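**Household Notes: the round table and the white cloths**

The Lindeck table has been back in use since October, and people have been asking how it should be wiped, what may be put on it and which cloths are for what. The answers have been passed along by word of mouth until now, with the usual results. Please read this one through even if you only use the table for coffee.

The table is the round wooden one. It came to us secondhand and had a plain oil finish put on it before it went back into service. An oil finish is easy to repair but it marks more readily than varnish. A glass left overnight will leave a ring. So will a damp cloth left in a heap, which is how we got the last two.

**Daily wiping**

Use a white cotton cloth, dampened and wrung out hard. If you can squeeze a drop out of it, wring it again. Start at the far side and work toward yourself, following the direction of the grain. Going in circles feels natural on a round top, but it pushes crumbs into the grain and leaves smears that show up in the afternoon when the light is low.

Turn the cloth to a clean face halfway through. Finish with a dry cloth, also along the grain, and run it once around the rim. The rim collects more than the top does, mostly from sleeves and hands.

Do not spray anything directly on the wood. The bottle of Hernano surface cleaner under the sink is for the counters and the sink itself. If something sticky won't come off with water, put one small drop of dish soap on the damp cloth, wipe the spot, then go over it again with plain water and dry it right away.

**Sorting the cloths**

We bought 25 white cloths at the start of the season and there are 22 in the drawer now. The other three have been turned into rags, which was the right decision in each case. White was chosen so that you can see when a cloth is dirty and so that all of them can go into one hot wash.

A cloth stays in the drawer if it is clean, dry and mostly whole. Loose threads along the edge are fine, and you can trim them with the scissors from the hook. Please don't pull them – the hem comes away with the thread. Once a cloth has a hole you can put a finger through, or an edge that has opened along most of one side, it goes in the rag bag. Rags are used for oiling, for the floor and for shoes, and they never go back in the drawer.

Used cloths should be hung over the rail until they are dry and then put in the wash bag. A cloth dropped in the bag wet will smell by morning and so will everything else in there. We wash at the hottest setting, with no fabric softener. Softener makes the cotton feel nice and stops it from taking up water.

**Folding**

There were three different folds in the drawer last time it was cleared out, and a number of cloths that had just been stuffed in. The agreed fold is in half, in half again, then in thirds, with the fold facing the front of the drawer. That way the stack stays upright and you can take one without bringing up the rest.

Cloths come out of the dryer badly creased. Take one by a corner or by the middle, lift it clear of the table, give it a shake and lay it flat before you start. Smoothing it with the side of your hand is enough. They do not need ironing, and the iron is not to be used on the round table under any circumstances.

**Spills**

Blot first, then wipe. Lay a dry cloth flat on the spill, press it and lift it straight up. Coffee and tea will usually come away completely if you get to them within a few minutes. Red wine and beet juice will not, and for those you should leave a note on the clipboard so the spot can be looked at before the next oiling.

Candle wax should be left to harden and lifted with the edge of a plastic card. A knife will cut the finish. Ink is best left alone until someone has had a look at it.

**Oiling**

The top is oiled twice a year with Dalisay wood oil. A 500 ml can has lasted us well over a year and there is still some left. The work takes one evening plus drying time, and the table is out of use until the following noon. We put on a thin coat with a rag, wait 20 minutes or so, and then wipe off everything that hasn't soaked in. Most of the sticky patches from the spring coat came from skipping that last step.

Oily rags must be spread out flat outdoors to dry before they are thrown away. Do not ball them up and do not put them in the indoor trash. Drying oil gives off heat, and a crumpled rag can catch fire on its own.

**Mats and trays**

The cork mats are on the shelf with the Ponano trays. Use a mat under anything hot, and a tray for potted plants, even if they have a saucer. Please lift things when you want to move them. The long scratch near the rim came from a stoneware pot that was slid about a foot.

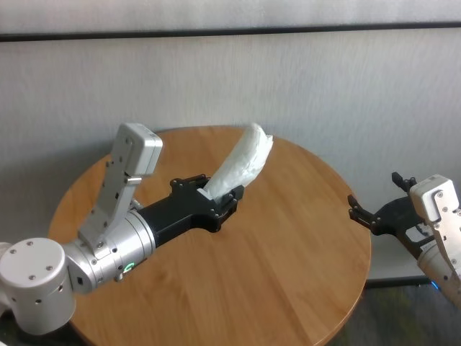
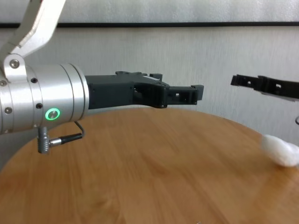

Lindeck House – Table and Linen Group

The wood in both pictures is the top these notes are about, and the crumpled white cloth in the first is held up in a curved arc above the table.

A few remaining items. The drawer label has been replaced and now says CLOTHS on the left and NAPKINS on the right. The napkins are the ones with the stitched border and are for meals only. If you find one in the wash bag, it can go through the same hot wash, but it is folded in half and then in thirds.

We will need more cloths before long. The last order was item 1629 in the supply book, and the same ones are still available. If you would prefer a larger size, write it next to the entry. The present size is good for wiping and a bit small for drying off the whole top in one go.

The next oiling will be after the holiday meals are over. A sheet for sign-ups will be on the clipboard. Two people are enough for the top, and a third is useful for holding the table steady while the underside gets a wipe. Wear something you don't mind getting oil on.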